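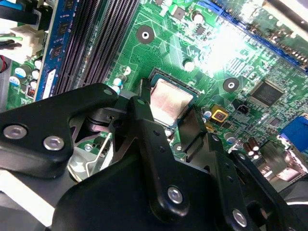

**泉州，六月**

**工单主题：** 排版用台式机冷开机不亮，偶尔只认一半内存
**提交对象：** Ultico 硬件支持
**机器：** Edell 台式机，购自 Bakhtiari
**状态：** 主要故障已处理，留一个尾巴（见最后）

各位好，先说声抱歉，这张工单写得很长。我们是一家做乐谱排版和小批量印刷的铺子，机器不多，这一台是最要紧的，Dremia 就装在上面，手头一本合唱谱有 200 页，客人月底前要看样。所以它一闹脾气，我整个人就坐不住，什么都想记下来，怕漏了哪句正好是有用的。Shahab 上次在电话里也跟我说，宁可多写，不要替他筛选，那我就当真了，哈哈。

您要是时间紧，可以先看下面“现象”和“更新四”，中间的部分是我一路摸过来的过程，有些弯路绕得挺远的。

## 现象

早上第一次按电源键，风扇转，机箱前面的灯亮，显示器一直没有信号。等上一阵子还是黑的。长按关机，再开，有时候就好了，有时候还要再来一遍。只要开起来了，一整天用着都还行，打字、拖音符、导出都正常，就是打开大文件时比以前慢。

慢这件事我起先没往硬件上想，以为是合唱谱太大，声部多，歌词又分了好几层。后来有一天顺手看了一眼系统信息，发现内存只剩一半。机器里明明装着 2 条，它只认 1 条。第二天再看，两条又都在了。我当时还挺高兴，觉得它自己好了（现在回头看，真不该高兴那么早）。

另外有两件小事，不知道有没有关系，一并写上：

- 故障出现以前，这台机器搬过一次位置，从靠窗的桌子挪到了里间的矮柜旁边，是平着抬过去的，没有磕碰。
- 搬之前散热器拆下来清过灰，重新涂过硅脂。是我涂的。涂得好不好我心里没底，装的时候有一颗螺丝怎么都对不准，后来用力按着才拧进去。

第二条我差点没写，觉得有点丢人。Shahab 看完工单以后回的第一句话就是问这颗螺丝，所以各位以后自己报修，丢人的部分一定要写。

## 更新一：先排除简单的

回复里让我从外面往里查，不要一上来就拆，我照着做了。

显示器换了一根线，又换到另一台机器上试，显示器和线都没有问题。电源线直接插墙上的插座，不经过排插，冷开机照样不亮。键盘、扫描仪、外接硬盘、那个插着就没拔过的读卡器，统统拔掉，只留显示器，照样不亮。

主板上的纽扣电池也换了。换的时候日期时间归了零，Dremia 因此跟我闹了一场，说授权时间不对，要重新登录。这个跟故障没有关系，只是提醒同样用 Dremia 的朋友：换电池之前先把账号密码找出来，别像我，翻了一下午的旧本子，最后在一张谱纸的背面找到的。

换完电池，晚上开机好了，第二天早上又不亮。

## 更新二：内存

接下来轮到内存。原来的做法是把两条都拔下来，用橡皮轻轻擦金手指，再插回去。网上都这么写，我也这么做了。Shahab 后来说橡皮可以用，但要挑软的，擦完一定要把屑扫干净，再用无水酒精带一遍，因为他修过好几台机器，毛病就出在留在插槽里的橡皮屑上。我赶紧拿手电照了插槽，果然照出来一点点，用软毛刷扫掉了。

然后做交叉测试。做法写细一点，给和我一样第一次弄的人：

1. 关机，拔电源线，按几下开机键把余电放掉。
2. 只插第一条内存，放在说明书里写的首选插槽，开机，记下结果。
3. 关机，换成第二条，同一个插槽，再记。
4. 两条轮流换到另一个插槽，再各试一遍。

我是按早上冷开机的条件试的，所以这一步拖了好几天，每天早上先泡茶，再蹲到柜子旁边按电源。我女儿说我像在给机器请安。

结果如下：

| 内存 | 首选插槽 | 另一个插槽 |
|---|---|---|
| 第一条 | 亮 | 不亮 |
| 第二条 | 亮 | 不亮，重开后亮 |
| 两条都插 | 亮，只认一半 | （同左） |

看到这张表我以为是插槽坏了，心里已经在算换主板要多少钱，还给 Bakhtiari 打了电话问有没有同款的板子。那边的人很客气，说板子要调货，劝我先别急着买，等 Ultico 这边查完再说。谢谢那位接电话的，省了我一笔。

Shahab 的判断是这样：两条内存各自都没问题，毛病跟着插槽走，可是不等于插槽本身坏了。这类机器的内存是直接连到处理器的，处理器那边如果有几个触点接得不牢，表现出来就是某一路内存时有时无，还可能干脆开不了机。再加上那颗硬拧进去的螺丝，散热器一边压得紧，一边压得松，处理器在插座里受力不匀，早上机箱凉的时候接触最差，开久了暖起来又好一些。他说这只是推测，要拆了才知道，让我别自己动手，把主机送过去。

说实话我松了一口气。拆内存我敢，拆处理器我是真不敢。

## 更新三：拆散热器和处理器

主机送到了 Ultico，我请了半天假跟着去，一边看一边记。下面这段多半是 Shahab 讲、我写，记错的算我的。

散热器取下来之前，他先让机器通电跑了 12 分钟。硅脂冷的时候很黏，直接往上拔，有时候会连处理器一起拽起来，弄不好就伤了插座。跑热了再关机断电，先松螺丝，对角一点一点地松，然后把散热器左右轻轻转动，感觉它滑开了再提。

一提起来就看出问题了。硅脂的印子一边薄得几乎没有，一边厚厚一层，像抹歪了的黄油。薄的那一边，正对着我当初死命拧的那颗螺丝。他把散热器翻过来给我看，那颗螺丝的弹簧圈夹歪了，卡在固定孔的边上，所以看上去拧到底了，其实是斜着顶住的。

我站在旁边脸都红了。他倒是很和气，说这个很常见，弹簧小，又被散热片挡住，从上面根本看不清，下次装之前先把每颗螺丝单独按一按，弹得起来再往下装。

接着擦硅脂。用不掉毛的布沾酒精，从外圈往中间收，这样不会把脏东西推到处理器边上那一圈绿色基板去，更不会推到插座里。金属盖擦到露出本来的银色就可以了，上面有一点点深浅不匀不必管它。我问要不要擦到能照镜子，他笑了，说那是擦锅。

页首那张照片里处理器还在插座上，旁边是两条黑色的内存插槽，再过去是那根蓝色的内存条。我特别喜欢这张，以前从来没有这么近地看过主板，那些铜色的细线密密麻麻的，比我们排过的最复杂的总谱还要密。也是看了它才明白，内存插槽跟处理器挨得这么近，它俩会互相牵连，一下子就说得通了。

擦干净以后取处理器。要点我抄在这里：

- 先摸一下接地的金属，把静电放掉。工作台上垫防静电垫。
- 先解开插座的固定机构，确认完全松开了再碰处理器，不能带着劲去抠。
- 垂直往上提，两边同时受力，只拿边缘，不碰底面的触点。
- 记住角上的方向标记。放回去的时候方向不对是放不平的，这时候千万别按。
- 取下来以后不要随手扣在桌上。

最后一条是他专门说给我听的，因为我已经伸手去腾桌子了。
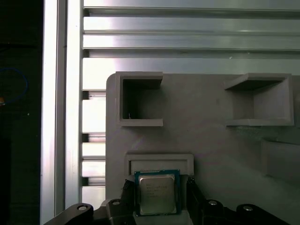 *图片来源：Shahab Hassanpour／Ultico 提供*

第二张里处理器不在主板插座上，正面朝外，四周一圈深青绿色的边就是基板，中间是银色的金属盖，后面那块浅灰色的是 3D 打印的面板。金属盖左上角那一小块印字在照片里太糊了，读不出来。这里顺便跟大家提个醒：型号和批次要趁散热器还没装回去的时候抄下来，抄在纸上，别指望事后放大照片。我那天就是指望照片来着，后来还得麻烦他再念一遍给我，我写进了店里的设备本。

底面他用放大镜看了一遍，有几个触点上有淡淡的一点痕迹，集中在同一侧。他说不像烧的，更像是长期压得不实，接触不好，又沾了一点挥发出来的东西。插座那边也逐行看过，没有歪的，没有断的。听到“没有断的”这几个字，我差点当场要请他吃面线糊。

触点用无水酒精和无尘棉签处理，方向只走一个，不来回蹭，棉签一脏就换。插座里面不伸棉签进去，只用气吹，这个他反复强调了，说棉签的细毛挂在里面比灰还难弄。处理完静置，等酒精挥发干净。我们俩就在旁边坐着聊天，聊到他小时候在家里拆收音机，装回去多出来一把零件，居然还能响。

## 更新四：装回与测试

装回去的顺序和拆的时候反着来。处理器对准方向标记，平平地放下去，放到位以后不推不按，再把固定机构扣好。扣的时候有一点阻力，我听着有点心惊，他说这个阻力是应该有的，没有反而要担心。

硅脂这次是他涂的，中间一小团，没有我当初涂得那么热情。散热器的弹簧螺丝换了新的弹簧圈，四颗先全部带上两三圈，再对角交替着收，每次收一点，收到底以后用手指推散热器的四个角，都不晃。

接着是测试，我原样记下来：

**第一步，最小配置。** 只接电源、显示器和一条内存，内存放在以前不亮的那个插槽。按下去，亮了。我自己按的，手心里都是汗。

**第二步，换内存。** 另一条也放同一个插槽，亮。

**第三步，两条都插。** 亮，两条都认到，容量对。

**第四步，冷开机。** 这一步没法当场做完，主机留在 Ultico，晚上断电放着，每天早上开一次。连着 7 次，次次都亮，内存也都是全的。

**第五步，内存测试。** 跑了一整晚，没有报错。

**第六步，温度。** 闲着和满载各看了一会儿，满载时比我以前自己看到的低了不少。我原来一直以为这台机器天生就热，风扇天生就吵，还专门在柜子侧面给它开了个口子。现在柜子上那个口子没什么用了，打算拿来走线。

第七天早上的截图发给我的时候，我正在给客人改第三乐章的换气记号，看了就忍不住在店里喊了一声，把送纸的师傅吓一跳。

## 更新五：搬回来以后

主机拿回店里，还是放在矮柜旁边。路上是竖着放在后座，用安全带绑着的，散热器重，Shahab 交代过不要让它受颠。

回来后我做了几件事：

1. 先不接外设，只开一次看看。正常。
2. 外设一样一样接回去，每接一样重启一次。键盘、扫描仪、外接硬盘都正常。
3. 打开 Dremia，登录，授权恢复（密码这回就贴在设备本里）。
4. 打开合唱谱，从头翻到尾，再整本导出一次。

导出的时候我去烧了壶水，回来已经好了。以前这壶水能烧开再放凉。当然也许有我心理作用在里面，可是翻页时那种一顿一顿的感觉确实没有了，这个我天天用，手上有数。

## 还没解决的

读卡器插上以后，开机会慢一点，显示器要多黑一会儿才有画面。拔掉就正常。一开始我吓坏了，以为老毛病又回来了，半夜给 Shahab 发了消息（对不起！）。他早上回我说，先看启动顺序里是不是把可移动设备排在了硬盘前面，机器可能在那儿找启动盘。我看了，还真是排在前面，八成是换纽扣电池以后设置恢复成默认的了。

已经改过来，快了一些，但还是比不插读卡器的时候慢。读卡器本身很旧了，接口有点松，也可能就是它的问题。这个不急，工单先别关，我借一个别的读卡器来试，试完再更新。

## 关于费用和配件

换下来的弹簧圈我要回来了，歪的那个我放在小袋子里，粘在设备本那一页上，留给以后的自己看。费用单上只有工时、硅脂和弹簧圈，主板没有换，处理器没有换，内存也没有换。Bakhtiari 那边我已经打过电话，说板子不用调了，对方还记得我，问机器好了没有，我又跟人家讲了一遍，讲了挺久的。

设备本里我另外加了一页，是给店里其他人看的，也抄一份在这里，Ultico 的各位要是觉得哪里不妥，请直接在工单里改：

> 散热器不要自己拆。要清灰，用气吹，风扇用手指按住不让它转。
>
> 早上开机不亮，先看一眼显示器的电源，再关机重开一次。还不亮，不要反复按，来叫我。
>
> 用着用着觉得慢，去系统信息里看内存是不是两条都在，把看到的数字写在本子上。
>
> 内存条可以拔，拔之前一定断电。橡皮用软的，屑要扫干净。
>
> 主机搬动之前先跟我讲。

## Ultico 回复（摘）

> 这页可以，我只改一处：“不要反复按”后面加上“把当时有没有声音、灯怎么亮也写下来”，对我们判断有帮助。
>
> 读卡器那件事不用抱歉，消息我早上才看到，没有吵醒我。借到别的读卡器以后，麻烦前后两个 USB 口都试一下，机箱前面的口是用线引到主板上的，上次装回去时我检查过插头，但运回去的路上有可能松动。如果只有前口慢、后口不慢，先别拆，告诉我就行。
>
> 另外，散热器的螺丝过一个月请再用手推一下四个角，看晃不晃。只推，不拧。
>
> Shahab

收到，已经在挂历上画了圈。后口今天先用旧读卡器试过，也慢，跟前口一样。借新的要等楼上照相馆的老板出差回来，到时候我两个口都试，结果写在这下面。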